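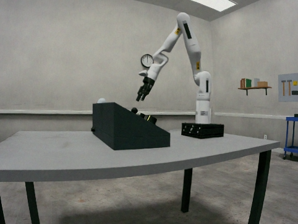 Cuaderno de Brevum, diciembre, turno de tarde

Sigo con el planificador sobre la consola inclinada. Ayer quedó pendiente la aproximación al pomo redondo de arriba, el negro. La postura de prepinza ya sale bien: pinza abierta encima del pomo, dedos hacia abajo y un poco a la izquierda.

Lo que falla es el descenso. Alow planifica en línea recta desde la muñeca y no tiene en cuenta el collar de la pinza, que es bastante más ancho que los dedos. Con la malla de colisión antigua el collar entraba en el borde de la consola y el planificador daba el camino por válido. He cambiado la malla por cinco cápsulas (collar, dos por dedo) y ahora lo rechaza.

Lanzados 3.422 intentos con semilla fija. Los primeros 3.000 con la malla nueva y el muestreo de siempre; el resto con el eje de aproximación perpendicular a la rampa. Los segundos dan trayectorias más cortas y menos giros raros del codo. Falta mirar si es por el eje o por la tolerancia, que también toqué. Mal hecho, tenía que haber cambiado una sola cosa.

Percepción: Fiadzo confunde a ratos el pomo con la pieza cilíndrica de más abajo, negra también. La banda amarilla ayuda si el recorte la incluye entera. Probar a subir el recorte a 800 píxeles de ancho antes de reentrenar nada.

Theophilus Odoi pregunta si se puede congelar la escena. Por mí sí, pero primero hay que corregir el origen de la mesa en Flundex, que lo exporta en el centro del tablero y Alow lo espera en la base del brazo. De momento lo compenso a mano en el script de carga.

Pendiente:
repetir la segunda tanda con la tolerancia antigua
límite de velocidad en el último tramo
borrar los registros de la malla vieja
preguntar a Theophilus qué versión de Flundex usa él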